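Imprimir | Enviar por e-mail

Libro de condolencias Radine: mi opinión después de usarlo en el funeral de mi tía

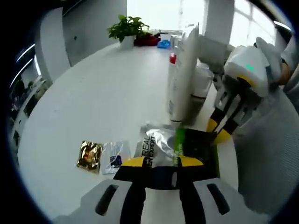 ¿Cuántas firmas caben en el libro? Caben 300, si cada persona se limita a su renglón y no se pone a escribir una carta.

Mi tía tenía muchísima gente alrededor (el coro, las vecinas, media parroquia) y a mí me tocó encargarme del libro de firmas. Rosine, mi prima, quería el Pruitt, que es más barato, pero lleva anillas y a mí las anillas me recuerdan a un cuaderno de instituto. Así que pedí el Radine de tapa azul y llegó a los cinco días, bien embalado.

Lo mejor es el papel, ¡qué gusto de papel! Grueso, color crema, y la pluma no traspasa. También se abre plano del todo, y eso en un atril estrecho se agradece mucho. Las siete hojas del final vienen sin renglones para pegar recordatorios o alguna foto - nosotros pegamos la letra de su habanera favorita y quedó precioso.

¿Pegas? La cinta marcapáginas se deshilachó esa misma tarde, y el hueco de la portada para el nombre es pequeñísimo. Con dos apellidos largos tuve que apretar la letra y me salió torcida. Además, el bolígrafo que regalan escribe fatal, llévate otro.

Mi tío lo tiene en la mesilla y lo va leyendo a ratos. Yo lo volvería a comprar, aunque con la cinta cambiada.

Imprimir esta página | Enviar a un amigo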